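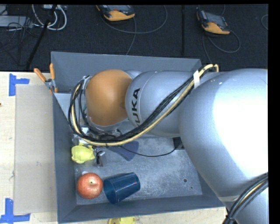

Sandlow Public Works, Traffic Signals and Streets Team

Streets > Getting Around Sandlow > Portable Signal Guide > Section 4

Section 4. Setting up portable signals for a one-lane closure

Welcome back, and thank you for sticking with us through the permit pages, which we know are a bit of a slog. By now you should have your approved lane closure plan in hand, your two Bollus trailers signed out from the Idwood yard, and the ring with both cabinet keys on it. If you are short any of those, please stop in at the yard office before you drive out. Kristýna Šindelář keeps the spare keys and is very good about finding things in a hurry, but she can't bring them to you once the morning crews have left.

The steps below are for a straight stretch of two-way street where one lane is closed and drivers take turns using the other. If there is a side street or a busy driveway inside your closure (Bermúdez Avenue has several, as anyone who has worked there will tell you), you need a third signal head, and you should turn to Section 6 instead.

Before you begin

The longest closure we allow with this equipment is 600 feet, measured from stop line to stop line. Any longer and the wait gets hard on people, and they start creeping past the line to see what the holdup is.

CAUTION: Keep flaggers at both ends until step 9 is finished. A dark signal or a flashing one does not control traffic for you, no matter how official it looks sitting there on its trailer.

Placing the trailers

1. Set out your advance warning signs and cones first, following the layout on your approved plan. Start with the sign farthest from the work and come in toward it.

2. Park the first trailer on the shoulder at the end nearest your closed lane. We call this one Trailer A, and it carries the main controller.

3. Chock both wheels, unhook the truck, and lower the four corner jacks until the bubble in the level sits between the lines. Take your time with this. A trailer that leans a little in the morning will lean a good deal more by afternoon if the ground is soft.

4. Look up. Check for wires and tree limbs, then crank the mast until the locking pin drops into its hole, and give the mast a firm tug to be sure.

5. Drive to the other end and do the same with Trailer B.

CAUTION: Never raise a mast under power lines, even if it looks like there is plenty of room. Move the trailer and call in the change.

Pairing and timing

6. Open the cabinet on Trailer A and turn the main switch to ON. Both trailers start up flashing red, and they will stay that way until you tell them otherwise.

7. At the keypad, enter the setup code, 868, and press PAIR. Then walk or drive to Trailer B and press its PAIR button too. The link light goes from blinking to steady when the two have found each other.

Note: If the link light is still blinking after a few minutes, look for a parked truck or a big pile of dirt between the trailers. Moving one of them a few feet over usually does it.

8. Enter the all-red time printed on your plan. This is the stretch when both directions are stopped and the last car is working its way out. A closure near the full length commonly comes through with 28 seconds, and it will feel like forever when you are standing next to it. Please don't shorten it. Slow riders on bicycles need every bit of it.

9. Press RUN and watch several complete cycles from each end, with the flaggers still in place. Confirm that both ends are never green together. Once the crew lead is satisfied, the flaggers may step off the road.

Note: Write the start time and the all-red setting on the card inside the cabinet door. The evening crew reads that card before anything else.

If you need to change the timing later in the day, bring the flaggers back out, press HOLD, and begin again from step 8. Taking the signals down at the end of the job is covered in Section 5.

Filed under: Road Work, Traffic Signals, Crew Guides

Contact Streets Team | © Sandlow Public Works | Back to top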